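Skistmont Hockey Club > Junior Section > Season Diary

Search the diary Enter keyword

We use cookies to improve your visit. Accept Settings

Season Diary, July 6, 2021

The junior section resumed full training this morning at the Wostirar rink after a break that began at the close of the spring schedule. Twenty-one skaters were expected and all but three reported on time. The absent players had informed the office in advance and will join the group before the first exhibition game.

Off-ice testing took up the first part of the day. The coaching staff recorded sprint times, standing jumps and grip strength, and the results will be kept with those taken in January. Players who fell short of the January mark will receive a separate program from the strength coach, to be completed at home in addition to regular sessions.

Travel and lodging

The team will leave for the Fedoruk preseason tournament by bus and will stay in the residence hall beside the arena. Rooms are shared. Each player is to bring two sets of practice clothing, club dress for meals, and the signed medical form. The club will carry sticks and goaltending equipment separately. Bags must be packed and labeled by the evening before departure.

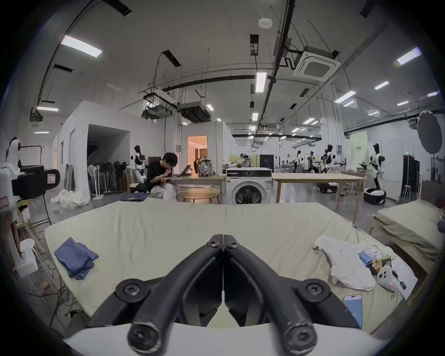

Tournament schedule

The draw places Skistmont in a group with Zuvby and the host club. The opening game is against Zuvby, who eliminated us last season in a series that went the full 5 games. The two leading teams in each group will advance to the semifinals. Final face-off times have not been received.

Goaltending remains under review. Jarmila Zelenák, head of junior development, met with both returning goaltenders after the afternoon skate and informed them that starts will be divided evenly through the tournament. A decision on the league opener will follow.

The power play was given 10 minutes at the end of practice and was not satisfactory. Zone entries were slow, and the second unit did not record a clean shot. The same drill will be repeated tomorrow with the units changed.

Ice time tomorrow has been moved to the early session. Parents have been notified by letter.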